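Tsakiris Skills Laboratory
Suturing Practice Group
Minutes of the meeting held 12/09/2026

Kosmas Karamanlidis presided. The minutes of the August meeting were approved as circulated.

1. Supplies. The group reviewed the stock of black suture. The count stood at 38 packets, and a further 32 are on order from Drernel. The order was noted.

2. Stitch spacing. Members discussed interrupted stitches on curved tissue. It was agreed that knots should be placed to one side of the wound edge and that tails should be kept short. The wording of the practice sheet will be revised accordingly.

3. Thread handling. The chair asked that the long strand be kept clear of the incision between stitches. Agreed.

4. Storage. The request for a second cabinet in the Sterkgate room was deferred.

The meeting was adjourned.

Attachment to item 2:

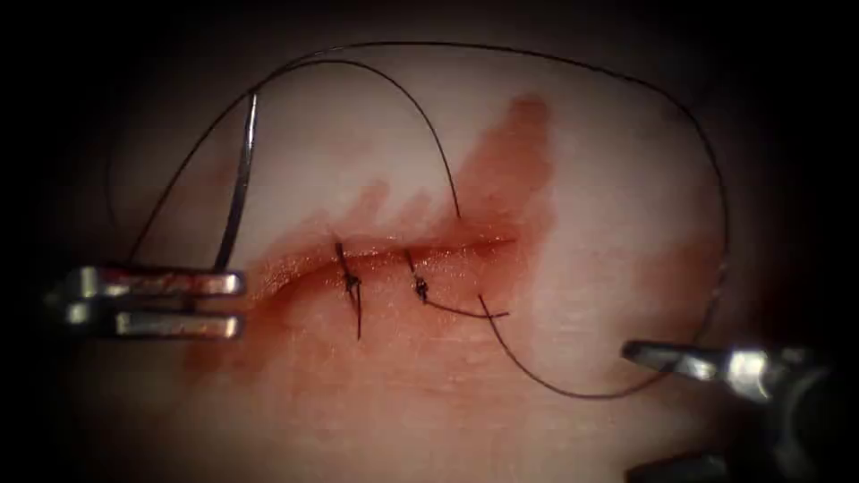 Two interrupted stitches in place; incision open to the right of the second.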